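Tableware Handling at Mornthorpe: Questions from Staff

Last updated July 14, 2024

This page covers the tableware sorting and tray-setting work at the Mornthorpe site. It applies to kitchen, dish room and dining floor staff on all shifts. Questions about pay grades go to your supervisor, not to the automation desk.

Which tasks are being automated?

Two for now. The first is sorting cutlery after the wash cycle. The second is setting trays with a fork, spoon and plate before they go to the serving line. Scraping, loading the washer, wiping down and anything that involves hot food stay manual.

What is Vrabec?

Vrabec is the name of the sorting and setting cell next to the clean side of the dish room. It has one arm, a two-finger gripper and a fenced work surface. Druvar supplies the cell and services it. Truvby is the software that holds the task list, the item catalog and the fault log. Staff will see Truvby on the wall terminal and will rarely need to touch Vrabec itself.

Why are some of us being asked to use hand-held grippers?

The cell learns item handling from recorded demonstrations. A person holds a gripper with the same finger layout as the one on the arm, picks up an item, and places it where it belongs. A camera on the tool records the movement. Up to 200 demonstrations are collected for each item type before that type is released to the cell.

How should a fork be held in a demonstration?

Grip it near the base of the neck, with the pads closed flat on both sides. Do not grip by the tines. A grip far down the handle lets the head swing during transport, and the cell will copy that. Close the gripper fully before lifting and pause for a moment before moving off.

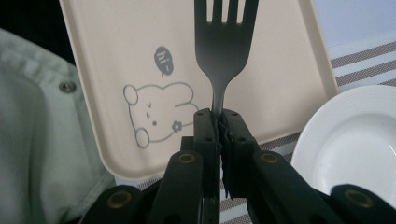 Keep the wrist steady on the way to the tray and lower the item until it touches before opening the fingers. Dropping a fork from even a small height counts as a failed demonstration. Mark it as failed on the terminal and go on to the next one; there is no need to repeat it at once.

Does the table have to be cleared first?

No. The cell has to work with trays, plates and placemats of different colors and patterns, so demonstrations are done on ordinary settings. Printed trays are fine. Dark cutlery is harder for the cell to pick out on a dark surface — vary the background when working with it.

What happens when the finger pads wear?

The soft facing on the pads is a consumable. It creases and frays with use, mostly along the edge where the two pads meet. Light wear is acceptable. Replace the pads if the facing has lifted from the backing or if a fork turns in the grip when tilted. Spare pads are in the drawer under the wall terminal. Log the change in Truvby under "Tool, consumables."

Are demonstrations part of my regular hours?

Yes. A demonstration block is 4 hours at most, with breaks as on any other shift, and it is scheduled in place of other duties. It is never added on top of a full shift. Squeezing the tool repeatedly is tiring for the hand, so switch hands or swap with a coworker during the block. Report soreness the same day.

Is anyone losing a position?

No positions are being removed at Mornthorpe this year. The dish room stays at six people per shift through November, after which staffing will be reviewed with the shift leads. The content of the job does change. Less time goes to sorting and more to inspection, restocking the cell and clearing faults. Some of you have said that sorting was the one quiet part of the shift. That was noted and is on the list for the review.

Are the recordings used to rate my work?

No. Recordings are stored by item type and session number, without names. Supervisors can see how many demonstrations a session produced but not who held the tool. Faces and voices are not needed; sound is switched off on the camera.

What do I do when the cell stops?

Read the fault code on the terminal. Code 116 means an item was lost between pick and place. Press Hold, open the gate, remove the item, close the gate and press Resume. Items from the floor go back to the dirty side. For any other code, leave the gate closed and call the automation desk.

Can I refuse demonstration work?

Yes, tell your shift lead before the schedule is posted. Cell operation is different — everyone on the clean side needs the basic training on Hold, Resume and the gate.

Who answers questions that are not on this page?

Monique Langlois at the automation desk. Use the question form in Truvby or leave a note at the terminal.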